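**Page last changed October 29, 2022. Price has not moved since April.**

# Vastik Plug-In Power Meter

$19, in stock, ships in a plain box

The Vastik goes between a wall outlet and whatever you want to measure. It shows watts, volts, and a running total of kilowatt-hours. It does not save you any electricity. The carton says "Start saving today!" in yellow letters, and we've asked the maker to drop that line. They haven't.

We sell it anyway, as it's a decent meter at a fair price and most of the alternatives we tried were worse in ways that mattered.

## What it does

Plug it in, plug your appliance into it, and read the screen. The big number is watts right now. Press the left button to switch to the total, which keeps adding up until you clear it. Hold both buttons to clear.

The total is the number you want. Watts right now will tell you something about a lamp or a space heater and close to nothing about a refrigerator, which runs for a while, stops, and starts again when it feels like it. People look at a quiet refrigerator, see a tiny number, and decide it's efficient. Leave the meter on for a few days and then look.

You can type in your electric rate and the meter will show dollars. We don't bother. Bills in a lot of areas have a fixed charge, a delivery charge, and a supply charge that changes with the season, and the meter has room for one rate. Write down the kilowatt-hours and do the math with your own bill in front of you.

## What we found

We ran three of them against the bench meter in our back room. On a heater, a toaster, and a box fan, all three were close enough that we stopped worrying. Our shop freezer read 152 watts on the Vastik with the compressor going, and the bench meter agreed to within a couple of watts.

Small loads were another story. With a night light plugged in, one unit showed a believable figure, one showed a different believable figure, and the last showed zero. The printed spec sheet claims good accuracy "across the full range," and doesn't say where the range starts. We would treat any reading in the low single digits as a shrug.

The memory holds through a power cut. We pulled units out of the wall, left them in a drawer overnight, and the totals were still there in the morning. We can't speak to how they do after a year in a drawer, and the maker wouldn't give us a straight answer about the backup battery. It's sealed in.

## Things we don't like

- The body is wide. It covers the second outlet on a standard plate, so you'll probably want a short extension cord rated for the load.
- No backlight. Behind a washing machine you'll be reading it with a flashlight.
- The buttons are stiff, and the hold-both-to-clear trick is easy to do by accident when you're reaching down behind something. Write your total down before you move the meter.
- The manual is one folded sheet. It was translated by someone in a hurry. We put our own page in the box.
- "Eco mode" turns the screen off. That's all it does.

## Compared with the others

**Mamton smart plug.** Costs more, needs an app, and the app needs an account. You get a nice graph. You also get a plug that stopped logging whenever our Wi-Fi dropped and drew straight lines across the gaps as if it knew what had happened. If you like graphs and your Wi-Fi is solid, fine. We don't carry it.

**Varska whole-house monitor.** A different animal. Clamps go around the main wires inside the breaker panel, which is a job for an electrician. It promises to recognize your appliances by their "signature." Ours recognized a dryer, lost it, and then found a second dryer that we don't own. The whole-house total was useful. We would ignore the rest.

**Buthelezi saver plug.** We're asked for this one a lot and we won't stock it. It has a green light and a claim on the package about "smoothing dirty current." We plugged one in next to a refrigerator, with a Vastik on the refrigerator, and saw no change that we could tell from an ordinary weekend. Home customers generally pay for kilowatt-hours, and we have yet to be shown how a box with a light on it reduces those. If the maker has test results, we'd be glad to read them.

## Good uses

Old refrigerators and freezers in garages. Dehumidifiers. Window air conditioners, if the nameplate is inside the meter's limit. Fish tanks with heaters. A desktop computer left running all night, where the argument in the house has gone on long enough.

## Bad uses

Anything hard-wired. Anything on a 240-volt outlet, so no electric dryers, ranges, or car chargers. Anything outdoors. Don't leave a space heater running through it unattended, and if the body gets hot, unplug it and send it back to us.

## Specs we were able to check

| Item | What we saw |
|---|---|
| Outlet type | Standard grounded, 120-volt |
| Display | Watts, volts, kilowatt-hours, cost |
| Memory | Survives being unplugged overnight |
| Backlight | None |
| App | None, thankfully |
| Warranty | 2 years, through us |

Returns are simple. Borrowing one for the weekend and sending it back once you've measured the freezer is technically allowed under our policy. We'd prefer that you lend yours to a neighbor when you're done, even though it costs us a sale.
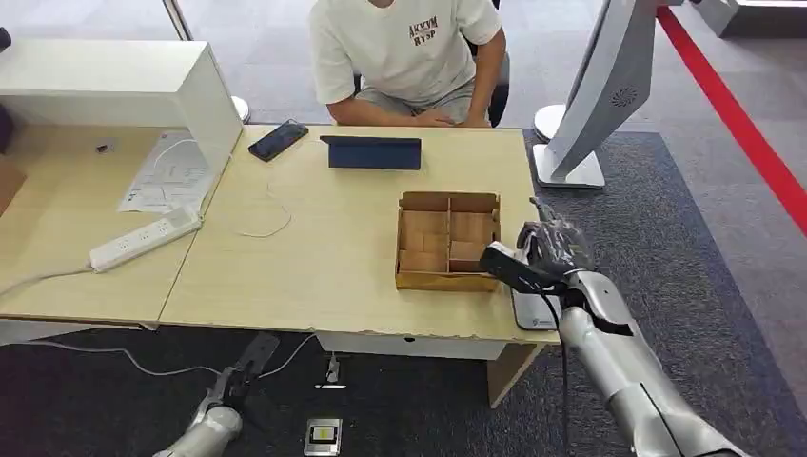 Chargers are what most buyers want to measure first, and they're where this meter is least use. The usual tip is to go around the house unplugging them, and we have doubts about how much that gets anyone. A desk with a phone and a folding-case tablet on it, and a thin white cable lying loose across the wood, looks like the sort of thing those tips are written for, yet gear that size is where the Vastik's readings get shaky. If you must try, put everything on one power strip, plug the strip into the meter, and leave it for a week so the total has a chance to climb. Then move the meter to the refrigerator for a week and compare the two totals before you spend any more evenings crawling under the desk.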